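2024-09-02
Ulturholm bench, hand-held gripper comparison, soft and thin items

Carrying on from the June notes. Same two controllers, Vinine on the left cable and Onsri on the right, both logging at 200 Hz. Items today are the red cap and the clear plastic sheet. Pads are the black rubber ones. I left the old rubber on so the numbers line up with June.

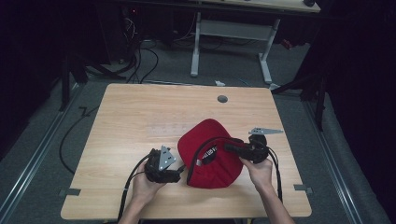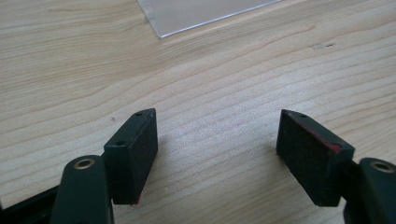
Cap and grippers on the table first, then the finger pads with the sheet past them.

Cap
Did 11 lifts starting from upside down. The crown folds under light pressure, so the width reading carries on dropping well after contact. Onsri handled that better. Vinine called it a missed grasp 4 times when the cap was held fine. Threshold is probably set for rigid parts.

Sheet
Harder. Pads slide over the edge unless the tips come in very flat. Colour correction on the wrist camera made no difference to finding the edge, so I turned it off again.

To do
- Lower the miss threshold on Vinine and repeat the cap
- Wipe the pads before the next sheet run
- Try the longer cable on the left, it gets in the way of the cap
- Copy run 1251 to the Nindano folder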